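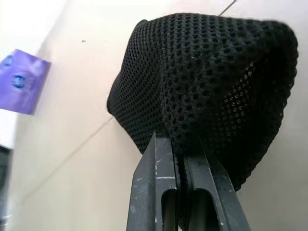

Ledeck Deformables: Data Card

Summary

Ledeck is a collection of bimanual manipulation episodes recorded on a tabletop with two robot arms. It supports a single research question: whether a policy trained on camera images and joint positions can learn to grasp and hold thin, open-weave fabric without a dedicated model of the cloth. The collection contains 1,567 episodes, divided into 41 recording sessions. This card accompanies release 2, dated 22/03/2023, and replaces the card supplied with the first release.

Maintainer

Floor Hendriks, Kuvel project. Questions concerning the labels or the splits should be sent to the maintainer. Questions concerning the Pathak baseline should be filed under the baseline's own repository.

Motivation

Most fabric data available to the project at the outset involved flat towels and squares of cotton seen from a fixed overhead camera. Policies trained on such data performed poorly on mesh. The holes in a knit let the background show through, and depth estimates taken from the surface are often wrong or missing. A mesh item also changes its outline when it is pinched, so that a grasp point chosen from a distance may no longer exist once the fingers close. Ledeck was recorded to cover these cases at close range.

Contents of an episode

Each episode folder holds the following:

head: color video from the head camera
wrist_left, wrist_right: color video from the two wrist cameras
joints: measured and commanded joint positions for both arms
grip: commanded and measured finger opening
events: time stamps for contact, lift, handover and release, where these occurred
notes: free text entered by the operator, often blank

All streams in an episode share one clock. Frames dropped by a camera are listed in the events file and have not been filled in. Users who need evenly spaced frames should resample the streams themselves.

Setup

Both arms are mounted on a common base and work over a light beige tabletop. Each ends in a gripper with black fingers. The background was left as found and includes a window, so lighting varies with weather and time of day. Objects that have no part in the task were allowed to remain on the table, and their positions change between sessions. No attempt was made to mask them.

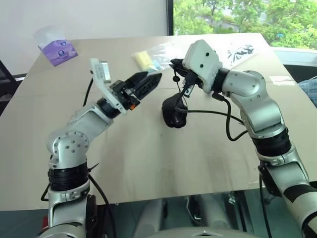
Figure: Head camera view of the two arms over the table, grippers near the center.

Labels

Episodes carry one of 4 outcome labels:

held: the fabric stayed in the fingers until commanded release
slipped: the fabric left the fingers before commanded release
missed: the fingers closed without fabric between them
void: the episode was stopped by the operator or by a fault

Labels were assigned from the wrist video after recording. Where the two wrist views disagreed, the view with the fabric in focus was used. A contact on the hem and a contact on the body of the knit are recorded separately in the events file, under grasp_zone. This field was added in release 2 and is missing from some older sessions.

Baseline result

The Pathak baseline is a small image-conditioned policy trained on the held episodes only. It was compared with the same network trained on held and slipped episodes together, with the outcome supplied as an additional input. The second version recovered more often after a poor first pinch – usually by opening slightly, moving deeper into the fold and closing again. The first version tended to continue the lift regardless. The difference was clear on mesh and small on closely woven cloth. Neither version handled hem grasps reliably, and the project does not regard this problem as solved.

Splits

Training, validation and test splits are made by session. Episodes from one session share lighting and table layout, and a random split by episode gives scores that are too high. Results reported on a random split should be marked as such. The split files are named gredholm_train, gredholm_val and gredholm_test, after the Gredholm loader that reads them.

Known limitations

All recording was done with one robot in one room. Finger wear was not logged, and grip force is not measured directly.

Black fabric against black fingers is difficult to segment in the head view. Segmentation masks are therefore not supplied.

Motion blur is common in the wrist video during the lift. Blurred frames have been kept.

Cables are visible in many head camera frames and sometimes pass in front of the work area.

Changes since the first release

Added the grasp_zone field
Corrected swapped left and right wrist streams in 2 sessions
Removed duplicate joint files
Renamed the outcome "dropped" to "slipped"

Planned for April

A corrected calibration file for the left wrist camera, and grasp_zone values for the sessions that do not yet have them. Episode numbering will not change.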